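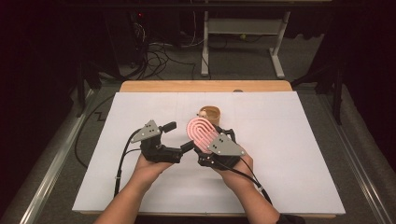
Bench check before the gripper comparison - Stornthorpe room, May

Filled in by me, read over by Linnea Midtbø. We're putting the Horley hand-held pair up against the Dalen pair, same board, same objects, same person wearing them. I've marked each line OK, WATCH or FIX and then rambled a bit, sorry Linnea.

1. Board flat and not rocking on the table
OK. I leaned on all the corners and it stayed put. Please don't lift it off between pairs, as we line things up by the faint lines and I'd like the same starting spot for both.

2. Cable from the left gripper
WATCH. It trails over the white board and drops off the side, and a big sweep of the arm could drag it through the objects. Give it some slack before you start, but keep the loop off the floor.

3. Cable from the right gripper
OK. Runs back along the forearm, much tidier. I'd like the left one done the same way - Linnea, have we got any more of the soft straps?

4. Sleeves
WATCH. Push them well up past the wrist, both arms. A loose cuff and a jointed finger linkage are a bad mix, and I've got a jumper with a pulled thread to prove it.

5. Finger links move freely, no pinching
OK on the Horley pair, serial 2141 and its twin. Open and shut them 35 times each before the first run, then feel along the links for anything stiff. Dalen pair still to do!

6. Fingertips
OK. Black tips both sides, pressed on firmly. Wipe them before every set. I forgot last time and the first few grabs were all over the place, so we binned them.

7. Top plates tight
OK. Grey triangular plate on each, and neither shifts when I push it with a thumb. If one does, stop and tell me, don't just nip it up and carry on.

8. Test objects
OK. Brown cup near the middle of the board, pink ridged arch piece picked up with the right hand and brought in close to it. I'm really fond of the pink one for this, all those ridges give the fingers something awkward to hold! Check both for cracks.

9. Cables on the floor
FIX. One zigzags across the carpet on the left towards the table, and I don't want anyone catching a foot in it with both hands full of gripper. Cover strip please. The tangle by the equipment box wants sorting too, though that can wait until after the Dalen runs.

10. Side rails
WATCH. Long metal rails either side of the table, fine if you stay put, less fine for shins. Walk round them.

11. Controller
OK. Skondov unit, job number 3035 on the log. Restart it when you swap pairs.

Still open: 5 (Dalen half) and 9. Linnea to initial both before we switch over.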